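Unit 4: Bringing an Idle Port Back to Work
Handout for the evening group. Read before class and bring your marked-up copy.

Last time we got as far as the auction. A port or yard has gone quiet, the owner can't pay, the lenders are circling, and the national government would dearly like somebody to take the whole thing on. Tonight we get to the part I love most, which is what happens after the buyer signs! This is where trade policy, labor politics and diplomacy all end up in the same room, usually arguing about a dock.

1. Who is in the room

Our running case is Dindside, a mid-sized harbor with a repair yard, a grain berth and a rail spur. The buyer is Guvico, a foreign holding company. The old operator, Vrettos, still holds a lease on the grain berth, and that lease has more years left than anyone at the ministry remembered.

Please keep these three straight in your notes. Guvico owns the yard. Vrettos leases the berth. The state keeps the seabed and the breakwater, as it does in nearly all such deals, and so it remains a party to everything whether it wants to be or not.

2. What the host government wants

Jobs first, and jobs soon. A minister who has stood on a quay and promised work has to show some before the next election. In the Dindside agreement the buyer commits to 200 jobs in the first year and 484 by the end of the third. Look at the wording in your copy (clause 9): "positions," with no word on whether they are full time. A whole strike grew out of that one noun, and we'll spend a good half hour on it.

The government also wants the old wage debts settled. At Dindside there were 33 separate claims from former workers and suppliers, some of them older than the students in the front row. Paying these off early is cheap next to the rest of the deal, and it buys an astonishing amount of good will.

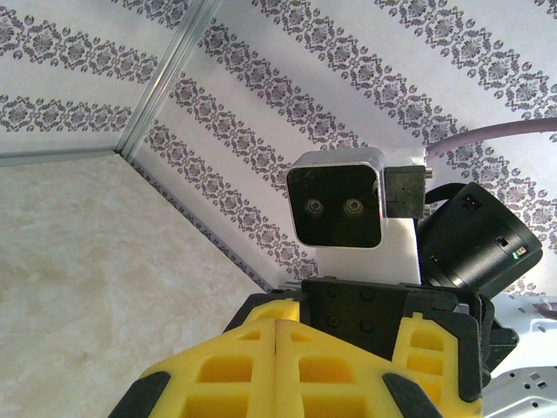
Masaru Hattori wrote in the margin of last year's copy that I make the wage claims sound too easy. At Dindside the suppliers were paid months before the welders, he pointed out, and the welders noticed. If the order of payment isn't written down, the good will goes to whoever was first in line and the rest turn up at the gate with banners. I think he's right, and I've added the payment schedule to your packet as page 6. Read it with his objection in mind.

3. What the buyer's home government wants

Here the textbooks go thin, which is a pity, as it's a fascinating bit. A foreign government may not put in a cent and still care very much who runs a harbor. It may want its naval vessels serviced there. It may want a rival kept out. It may simply want something cheerful to announce during a state visit.

You can often read these interests in the guest list at the opening ceremony. Who spoke, in what order, and who was thanked by name? I'm quite serious about this as a source. Speeches at such events are drafted by many hands, and each office fights for its line. Take the Dindside speeches (pages 11 to 14) and underline every mention of "partnership." Then underline every mention of "security." Compare the two speakers and you'll see two different deals being described from the same platform.

4. Financing, very briefly

Public development lenders like Jakance rarely pay for a whole project. They come in for a part and their presence calms the private banks. In our case the Jakance loan runs up to 400 million, released in stages, with each stage tied to a condition. Two of the conditions are about dredging, one is about worker safety, and one is about the Vrettos lease.

That last one matters a great deal. The lender won't release the third stage until the lease is bought out or renewed, so Vrettos, the smallest player of all, holds the key to the biggest check. Isn't that wonderful? Draw the timeline for yourself and mark where its bargaining power peaks.
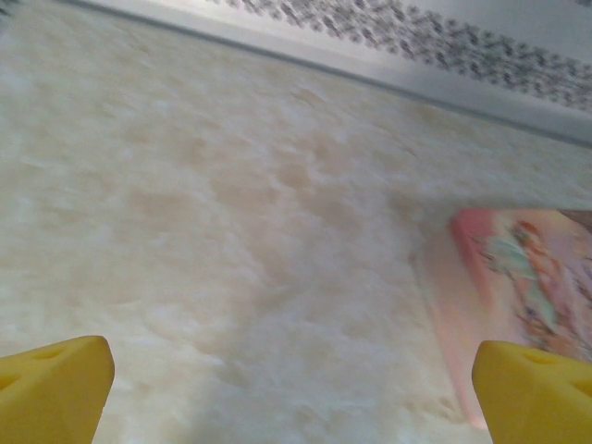 5. For discussion

Shireen Mabuza will lead the first half, so please send your notes to her by 6 p.m. on the day of class.

Should clause 9 have defined a "position"? Draft a version both sides could have signed.

Would you have settled the Vrettos lease before the sale, even if it delayed the ceremony past July?

Find a port deal in your own region and bring the opening speech, in any language. A printed copy is best, and we'll pass them around.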